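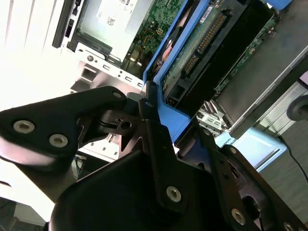
Print this page | E-mail this page

Last updated: May

Chapter 7
Can It Change a Hard Drive Yet?

Every few years someone announces that the robots are ready to do our chores. The laundry remains unmoved.

Shop work looks like the easier bet. A drive carrier is stiff, keeps its shape, and goes into a slot made to fit it. A sock offers none of these courtesies. Even so, when Kristýna Hudec surveyed repair benches in Premitz, she found that a job a trained person did in 3 minutes could take a machine most of a lunch break, with supervision.

Her colleague Matúš Bednárik ran around 200 insertions of his own at Zurano and kept a column in his notebook headed "Almost." It filled up first. A carrier that is slightly tilted will start into its slot quite happily and then jam, and pushing harder is a plan best left to people.
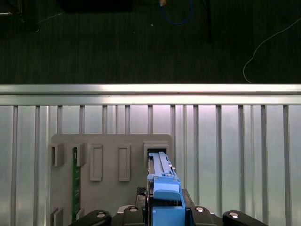 7.1 What Counts as a Chore

We begin with a definition, and with the dishes.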